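Plellgate Open Day

The Plellgate Open Day is a yearly public demonstration of household robotics held at the Drosine works in Grosholm. 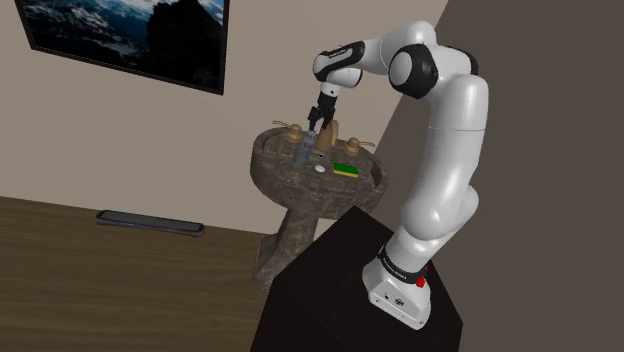
A simulated washbasin task, with the arm's gripper over a small bottle.

The event takes place on a Thursday in September and is free to enter. It began as an evening for local schools, when 146 people came, and was opened to the general public the following year. Attendance has since grown to around 2,000. Visitors are let in through the Rowbotham gate from 10 a.m. and are taken through the building in groups.

Most of the programme is shown in simulation. A robot arm with a two-finger gripper is placed in a computer-made room and given a short household job, such as moving a bottle or a sponge at a sink. The display runs on a large screen in the main hall, and staff explain how a task is set up and how a result is scored. Each session lasts 5 minutes and is repeated through the day. Visitors may ask for a task to be run again with the objects in different places.

The washbasin room is one of the older scenes still in use. It has a stone pedestal sink with brass-coloured fittings, and a mountain picture on the wall. Kitchen and workshop rooms were added later.

A second part of the day, the workshop tour, is limited to 200 places and must be booked in advance. It covers the test benches and the parts store. Children under eight are not admitted to the tour but may attend the screen sessions with an adult.

The open day was not held in the year the main hall was re-roofed. It returned with a longer programme and a talk at 3 p.m., which has been kept.

Categories: Robotics events | Open days | Grosholm | Simulation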